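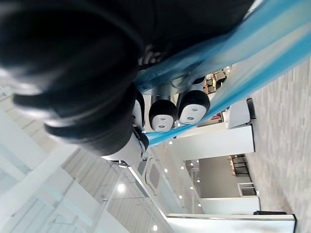 There is a particular kind of blue that belongs only to plastic sheeting, and anyone who has ever moved a workroom in August will know it well. For two weeks this summer it was all over the Warrier workshop, where Bhavana Chettiar and Elango Poduval were getting 2,000 square feet of shelves, benches and stubborn old cabinets ready for a move across town.

Bhavana is a great believer in plastic sheeting. She likes the slippery kind, which slides over a cabinet without catching on the handles, and she keeps every piece that isn't torn (there is a bin for the small ones, and a second bin that I was asked not to open). Elango would wrap everything in old blankets if you let him, and for the most part they have agreed to differ. The blankets went to the long bench, the good chairs and a drafting table that came from his uncle in Ratov, and the plastic went to nearly everything else.

I spent a morning with them and came away with strong opinions about tape. Put it on the plastic and never on the varnish, Bhavana told me, and fold the end under so that you have something to pull later on. She also likes to leave the bottom of a wrapped piece a little open in warm weather, having once unwrapped a bookcase that smelled like a pond.

By lunchtime Parvathi Lobo had come over with sandwiches and the box list, which had reached 183 and was still growing - mostly, she said, with a look at Elango, on account of the jars. He has been saving jars for years. They were all going to the new place, lids and all, and he had already picked out the shelf.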